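Fitting soft pads and setting the jaws on a hand-held gripper

Kuken workshop notes, updated 2022-06-15

These notes cover the last part of the hand-held gripper build: padding the jaws, setting the levers and testing on cloth. They assume you have already printed the housing and the jaw brackets, fitted both hubs, and that the levers move when you squeeze the handle. If they don't, go back to the housing notes first. Padding a gripper that binds only hides the fault.

We built ours in pairs, so that one person can hold a tool in each hand or two people can work on the same piece of cloth. Build both to the same stage before you start adjusting. It is much easier to match two half-finished tools than to bring a new one into line with an old one.

What you need

- textured rubber or silicone sheet, the softer the better
- contact adhesive, and isopropyl alcohol for cleaning
- a sharp knife and a steel rule
- hex keys to suit your screws
- a 500 g kitchen weight or a bag of rice
- an old T-shirt or duster

Cutting and fixing the pads

Cut each pad 26 mm long and a little narrower than the jaw. If the sheet hangs over the side it will catch on fabric and start to peel. Round the corners with the knife.

Rub the inner face of the jaw with fine sandpaper until the shine has gone, then wipe it with alcohol and let it dry. Put a thin coat of adhesive on both surfaces, wait until it is tacky and press them together. Close the jaws on a folded bit of card and leave them overnight with an elastic band round the outside. We tried skipping the overnight wait and lost a pad down the back of a radiator.

Note which way the texture runs. On sheet with ribs, the ribs should go across the direction of pull.

Setting the levers

Slacken the lever screws by half a turn. Squeeze the handle slowly and watch both levers. They should begin to move together. If one leads, hold it still and bring the other up to meet it, then nip the screws up again. Work the handle a few times and check once more before tightening fully.

With the handle released, the gap at the tips should be the same on both tools. Ours is set wide enough to take a rolled sock. At full squeeze the pads should touch at the tips first and then flatten along their length. If they touch at the back first, put a washer behind the rear screw of the bracket. One is normally enough.

Do not oil the levers near the pads. A dab of dry graphite on the pivot is fine.

Testing on cloth

Cloth shows up problems that a block of wood will not. Start with something thin and crumpled, lift it clear of the table and hold it still. Then have the second tool come in from the side and take a free corner.
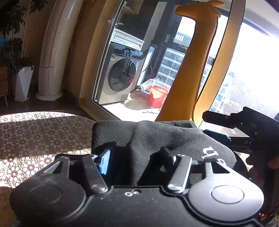 Black cloth held in the jaws, second tool on the right.

Go through these in order:

1. Grip a single layer and lift. The cloth should not creep out.
2. Grip a bunched handful and lift. The jaws should stay in line and not twist against each other.
3. Pass the cloth from one tool to the other 4 times without putting it down.
4. Wrap the weight in the cloth, grip the gathered top and hold for a slow count of 3.

If step 1 fails, the pads are not meeting properly or have picked up fluff. Dark cotton sheds a surprising amount of it. Clean them with sticky tape before you change anything else. If step 2 fails, look for play in the bracket screws. If step 4 fails and the others pass, the handle spring is too strong and you are running out of squeeze; swap it for the lighter one.

Good light helps with all this, but low sun coming straight at you makes it hard to see whether the tips have closed. Turn so that it falls from the side.

Looking after them

Wipe the pads every few sessions and check the glue line at the tip, where peeling starts. Store the tools with the jaws open. Left shut for a week, soft pads take a set and the tip gap has to be done again.

Related notes

Printing the housing and hubs
Pindura handle: springs and travel
Jaw brackets, Kettunen pattern
Folding towels with two grippers
Prastcombe open bench evenings in June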